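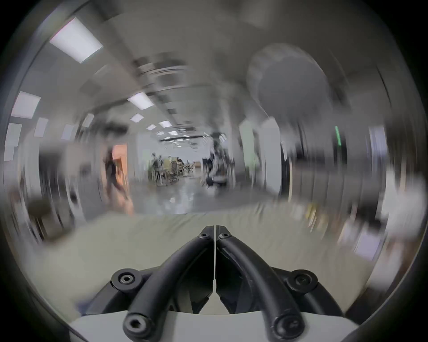 Workshop notebook, Otdale building. Entry for February 10, 2023, by Uwe Ehlers.

The purpose of this entry is to record the state of the long corridor and the adjoining workshop before the lighting and floor work planned for the August shutdown. The concrete floor is the main item. It is grey, it carries a faint shine, and the overhead panels show in it as soft reflections, which makes it difficult to judge by eye where the old sealer has worn through. The survey was therefore done with a hand lamp held low and a straight edge, working from the workshop end.

Floor. The corridor was marked off in chalk at regular intervals and each section was checked for dusting, cracking and lifted sealer. Dusting was found in six sections, all of them near the workshop end where the carts turn. A hairline crack crosses the floor close to the stores door. It was probed with a feeler gauge and no movement was found between the two sides. The position has been entered on the floor plan in red. No filling is to be done until the crack has been looked at a second time in warmer weather.

Two test patches of Serkel floor sealer were laid beside the stores door, one on bare concrete and one over the existing coat. The patch on bare concrete was hard enough to walk on by the next morning. The patch over the existing coat remained slightly tacky and has been taped off. Colleagues are asked to leave the tape in place and to keep wheeled loads to the other side.

Lighting. Readings were taken with the Jelten meter at bench height and at floor level. The lowest bench reading was 307 lux, at the end farthest from the windows. This is adequate for assembly and too low for fine marking out. The panels are rectangular fluorescent units and most are in sound condition. One in the second row takes up to 31 seconds to reach full brightness from cold and should be put on the list for a new ballast. The covers have not been washed for some time. One was taken down, washed in mild detergent and refitted, and the reading below it was taken again; the difference was small enough that washing alone will not solve the matter.

Glare was also noted. When standing at the bench and looking toward the corridor, the panels on the left are strong enough to be tiring over a full shift. The suggestion from Siu, the lighting supplier, is to fit diffusers to that side only. A quotation has been requested and will be filed here when received.

Bench. The beige top was cleared and wiped down, then checked for level. It is 70 cm deep at the vise end. A low spot was found near the middle and the front leg was shimmed to suit. The level was checked again after the vise had been put back and was acceptable.

Outstanding items:

Second inspection of the crack at the stores door.
Decision on stripping the existing sealer before recoating.
Ballast for the slow panel, second row.
Quotation for diffusers, left side.
Feeler gauge set to be returned to the metrology cupboard. It is in the top drawer of the bench at present.

The chalk marks may be mopped off. The measurements have been copied to the floor plan, which is kept in the flat file under Otdale, corridor and workshop. Meter readings are on the sheet pasted to the facing page.

U.E.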